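The Gauge at Lapointe

Milagros Rivera read the river gauge at Lapointe at six each morning and entered the height in a ruled book. The book had four columns: time, height, wind, remarks. She left remarks blank unless the instrument was at fault.

In September the height was 610 millimetres for nine mornings running. The float moved freely. The chain was clean. She wrote "checked" in the fourth column and rang Booker Szabo at the district office.

"It can't hold level that long," he said. "What's the colour of the water?"

"Grey."

He drove up with the reference staff and set it beside the well. The staff gave 1,361. They took the reading four times, then sat in the hut with the book open between them.
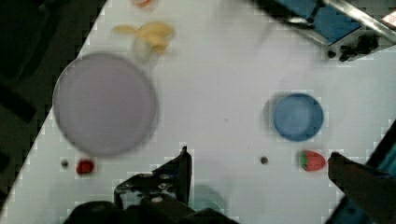
Which figure did she enter?

Both figures went in, the gauge in the height column and the staff under remarks, with her initials after each.

Szabo signed below and left the staff standing in the river. By six the next morning it read 610.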